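Residual shrinkage in cotton knits, and how I measure it

I have been keeping shrinkage records on T-shirts for long enough that the spreadsheet has become awkward to scroll. Most of what gets written on the subject treats shrinkage as one number. It is at least two, and they come from different causes.

The first is relaxation. A jersey knit is pulled lengthwise at nearly every step between the knitting machine and the cutting table, and some of that stretch is still in the cloth when it is sewn. Water lets the loops go back toward the shape they would take with no load on them. The length drops and the width may drop a little or may even grow. The second is what happens in a tumble dryer, where the loops are moved around while they give up water and settle closer together than they ever would on a line.

If you wash and tumble dry a new shirt in one go, you get the sum and can't separate the two. So I line dry first, measure, then wash again and tumble. 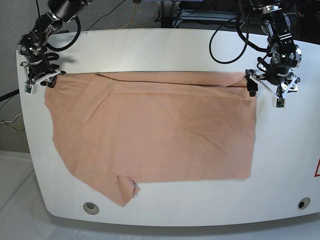 Page last changed: Sep 23, 2021

The change is to the marking method. I used to measure from the collar seam to the hem, and the collar seam turned out to be a poor reference. Rib collars shrink at their own rate and drag the seam with them. I now sew two short stitches of polyester thread into the front panel, 40 cm apart along the wales, and a second pair across the width where the panel allows it. Polyester thread holds its position well enough. Laundry marker spreads, and after a few washes you are guessing at the center of a gray blob.

The routine for each shirt:

Leave it flat overnight before the first reading.
Measure with a steel rule. Cloth tapes stretch.
Smooth the fabric with the palm, from the center out, with no pull.
Read each pair twice and write down both values.

The third item matters more than the rule does. A light knit will give you several extra millimeters if you tug at the hem to get the wrinkles out, and you will then record a shrinkage figure that is mostly your own hand.

Of the brands I have on file, Vastell is the most consistent. Length loss after the first wash and line dry was 2 percent, and the tumble cycle took it to 6 percent in total. Zeneck started out better on the line and finished worse in the dryer, which suggests the cloth was compacted at the mill and then steamed out again during pressing. I can't confirm that from a finished garment.
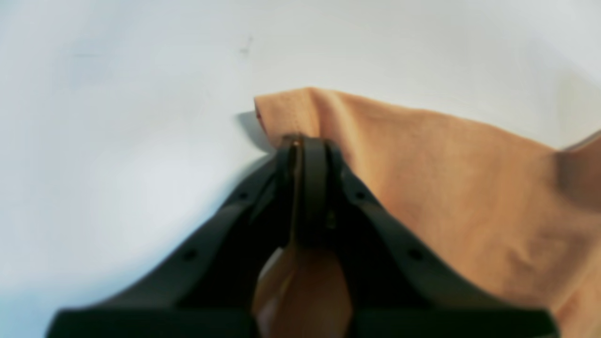
The Tukulel shirts have a separate problem, spirality. The side seams walk toward the front after washing because single jersey made from high-twist yarn skews as it relaxes. To measure it, fold the shirt on its original side creases and record how far the seam has moved at the hem. I have 6 of these shirts and all of them twist in the same direction. Ngui uses a tubular body with no side seams, so the twist is probably there but there is nothing to read it against. A line of stitches run down one wale would do it - I will add that in November when I start the next batch.

Water temperature had less effect than I expected. Between a cold and a warm wash, both line dried, the difference was within my reading error. Dryer time had a large effect, and most of the loss came late in the cycle. Taking shirts out slightly damp and finishing them on a rack kept much of the length.

Still open: whether the width recovers with wear. My readings are all taken straight after laundering, and a shirt worn for a day is clearly wider at the chest.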